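Flillent Teaching Sessions: Frequently Asked Questions

Last revised in June by Rosário Louro

These questions came to us from people who want to join the Flillent sessions, and from a few who already joined and were confused by the old instruction sheet. If your question is missing, please write to me or to Hiwot Woldemariam, and we will add it.

What do I do in a session?

You sit at the control station and move two handles. The two robot arms follow your hands. In this way you show the robot how a household task is done, and the movement of every joint is saved together with the camera pictures. One complete try at the task, from start to finish, we call an episode.

The current task family is assembly of light household items. The parts are mostly white plastic and the table is covered in black, so please look carefully at the edges of each part before you close a gripper on it. 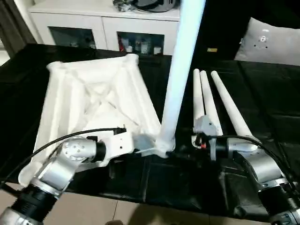
Both arms at the table, with the white parts between them.

Do I need experience with robots?

No. Of the people who teach for us now, most had never touched a robot before. It helps if you are patient and if you are used to working with your hands. Hiwot was a tailor for many years, and her episodes are still the ones I show to beginners.

How long is the training?

The first visit takes one morning. You start with the practice mode, which we call Nuvon, where the arms move at reduced speed. After you complete 9 clean practice episodes you may work at normal speed. They do not have to be in a row.

What is a clean episode?

An episode is clean when the task is finished, no part fell from the table, and you did not stop the recording in the middle. Small corrections are allowed. If you approach a part from a wrong angle, go back a little and approach again. We want to keep these corrections, so please do not delete an episode only because it looks clumsy to you.

Should I move fast?

Move at the speed at which you would do the job with cold fingers. I say this to everybody and it seems to be understood. Very fast movements make the arms lag behind the handles, and then you correct too much, and the recording shows a kind of trembling. Very slow movements are also a problem, as the robot learns the waiting too.

Which arm should hold and which arm should work?

You decide, but stay with your decision during the whole episode. For the stool task we ask that the seat is upside down on the mat and that each gripper stays on its own side. Crossing the arms over the seat is possible, but the cables at the wrists can catch on a leg.
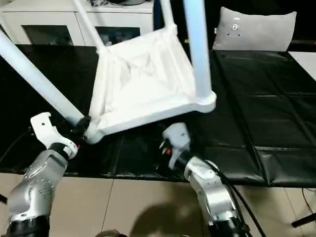

Stool task: seat turned down on the mat, legs pointing up.

The stool slides when I push on a leg. What am I doing wrong?

Probably you push sideways. Push along the direction of the leg, down toward the seat. If it still slides, put the second gripper against the rim of the seat before you push. Do not squeeze the rim hard, a light contact is enough. When the seat has moved so far that you cannot reach a corner, pull it back with the arms as part of the same episode. Please do not walk over and move it with your hand while the recording is running.

I cannot judge the depth from the head camera. Is there a trick?

This is the complaint we hear the most. The head camera is good for planning, but near the contact it does not tell you enough. Switch your eyes to the wrist view when the gripper is a hand's width from the part. With white material the shadows in the creases and inside the round openings tell you more than the outline does. Give yourself some episodes to get used to it, the wrist view turns with your hand and many people feel a bit dizzy in the beginning. 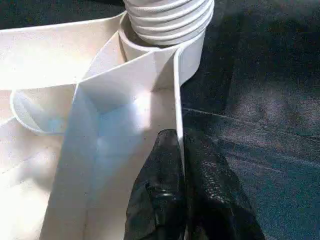
Soft material needs a different habit from hard parts. With a rigid tube you can close the fingers and trust that the other end moves with you. With a sheet or a hose you cannot, so close the fingers, lift a very small amount, and look again before the long movement. Take the soft part near to the place where it has to go, and hold it again if it bends away.

What happens if I drop something?

Finish the episode if the part is still on the table. If it is on the floor, press the gray pedal, write "dropped" in the note field, and ask the person on duty to bring it back. Nobody will be angry. Please do not reach between the arms yourself while the power is on.

How many episodes do you need?

For the whole collection, named Castaño, the target is 3945 episodes. The stool task has 507 of these. A person who comes regularly makes 137 in a month if the arms behave, but we do not set a quota and we do not compare people.

Can I see what the robot learned from me?

Yes. The trained models run in Vatard, our test program, and teachers can come to watch. Be prepared that the first results are modest. The robot may copy a habit of yours which you did not know you have. Mine was that I always stopped for a moment above the part before I went down.

Can I bring my own object to teach with?

Ask Hiwot first. It should be light, without glass and without sharp corners, and we must be able to keep it for the length of the collection.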